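Opening, Loading and Closing the Toaster Oven
Section 6 of the Clodero Kitchen Guide

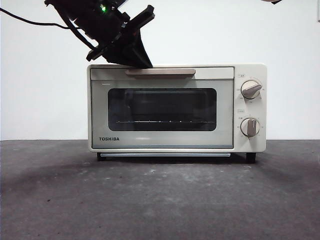 SKIRNESS, July. Revised by Līga Lepik

This section covers the compact toaster oven in the shared kitchen. For the kettle and the hot plate, see Section 10.

Before you start

The door handle runs along the top of the door, just under the rim. Both dials are on the narrow panel to the right. Read the small markings around each dial up close before you turn it.

Check that nothing is sitting on top of the oven or leaning against its sides. Keep paper towels and plastic bags off the table while the oven is on.

Opening and loading

1. Turn both dials to their off positions.
2. Look through the window and check that nothing has been left on the rack.
3. Take hold of the handle near the middle and open the door slowly. Support it until it is fully open.
4. Check that the rack is level. If it has slipped, push it back in while the oven is cold.
5. Set the food or tray on the rack. Leave a gap between the food and the walls.
6. Close the door until it sits flush with the front.

CAUTION: The door and window get hot in use. Wear oven mitts to open the door or move the rack once the oven has been on.

CAUTION: Do not rest dishes on the open door.

Setting the dials

1. Choose your setting on one dial, then the other, using the markings printed around them.
2. Stay in the kitchen while the oven is on.
3. When the food is done, return both dials to off before opening the door.

Note: Older copies of this guide suggest 322 degrees for frozen rolls. Follow the package instead.

After use

Leave the oven to cool for roughly 10 minutes with the door closed, longer if it has been on high. Unplug it before cleaning. Wipe the door and window with a damp cloth and dry them. Do not spray cleaner on the dials or into the oven.

If the door will not close flat, take the rack out, wipe away any crumbs along the bottom edge and try again. If it still stands open, leave the oven unplugged and call the Prirar desk at extension 2078.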